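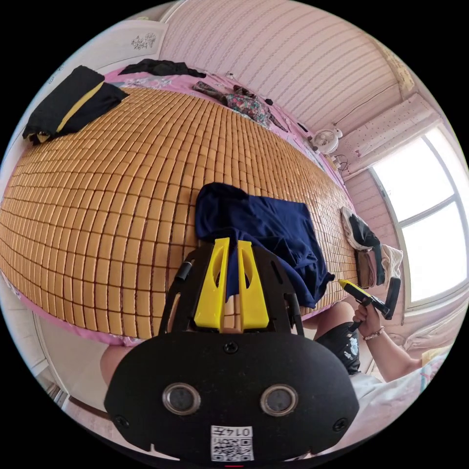 4. Fitting the Cornero cooling mat

4.1 Before you start
Unpack the mat and let it lie flat for 18 hours. Tiles may feel stiff during this time.
The Cornero is made in two widths, 138 cm and 183 cm. Check the label on the carry bag against the width of your mattress.

4.2 Laying the mat
1. Put a fitted sheet on the mattress and pull it smooth.
2. Place the rolled mat at the head of the bed, cord side down.
3. Unroll toward the foot. Do not drag the mat sideways.
4. Press along each row with the palm of your hand.
5. Tie the corner straps — two at the head, two at the foot.

NOTE: A thin cotton sheet may be used over the mat. Thick pads reduce the cooling effect.

CAUTION: Do not fold the mat across the rows. Folding strains the cords and can pinch skin or hair.

CAUTION: Keep away from heaters and open flame.

4.3 Cleaning
Wipe with a damp cloth along the rows. Dry in shade before rolling. Do not machine wash or soak.

For replacement cords, order Cuditz part 242. Storage is covered in section 5.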